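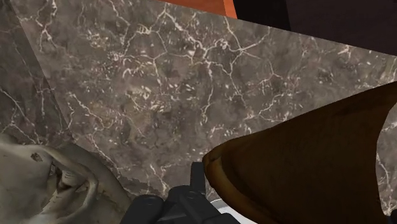

Welcome to the Cavow stone care FAQ! We love natural stone, and we get a lot of mail from people who have just moved into a home with a marble kitchen and are a little scared of it. Don't be. Marble asks for a few easy habits and then it's a joy to live with. A busy slab is especially good company: with grey-brown stone and white and cream veins branching all over it, a few crumbs from breakfast hardly show (which is also why you should wipe it even when it looks clean).

Last updated May 5, 2022

What should I use for everyday cleaning?

Warm water, a drop of mild dish soap and a soft cloth. Rinse with a second cloth and dry it off. Really, that's the whole routine, and it takes less time than loading the dishwasher!

Can I use vinegar? It works on everything else in my house.

Please keep it away from marble. Vinegar, lemon juice and most bathroom sprays are acidic, and acid eats into the polish and leaves a dull mark. Save the vinegar for your kettle.

What's the difference between a stain and an etch?

A stain is color that has soaked into the stone, so it usually looks darker: oil, coffee, red wine. An etch is damage to the surface itself and looks like a pale or cloudy water spot that won't wipe away. Tilt your head and look across the counter toward a window. If the shine breaks up over the mark, it's an etch.

How do I get an oil stain out?

With a poultice, and we think they're great fun. Mix baking soda and water until it's as thick as peanut butter, spread it over the spot, cover with plastic wrap and leave it overnight. Take the wrap off, let the paste dry completely, then scrape it away with something plastic. Old stains may need 2 or 3 rounds. Test a hidden corner first.

How do I know if my marble needs sealing?

Put a spoonful of water on it and come back in 8 minutes. If the stone under the water has gone darker, it's time. Many of our readers do this every November, before the holiday cooking starts, and it's a lovely habit to steal.

Does sealer stop etching?

Sadly, no. It slows down stains and gives you time to grab a towel, but lemon juice will still mark a sealed counter.

Can I put hot pans on it?

Use a trivet. Marble handles warmth well (pastry people adore how cool it stays), but a sudden blast of heat can crack a slab or discolor the sealer.

Is honed marble easier than polished?

For a lot of families, yes! Honed stone has a matte finish, so etches blend in much better. It can pick up oily fingerprints a bit faster, though.

Do you sell anything?

No, we only write about stone. Our poultice guide is article 1115 and the sealing guide is article 1334. Type either number into the search box and it'll come right up.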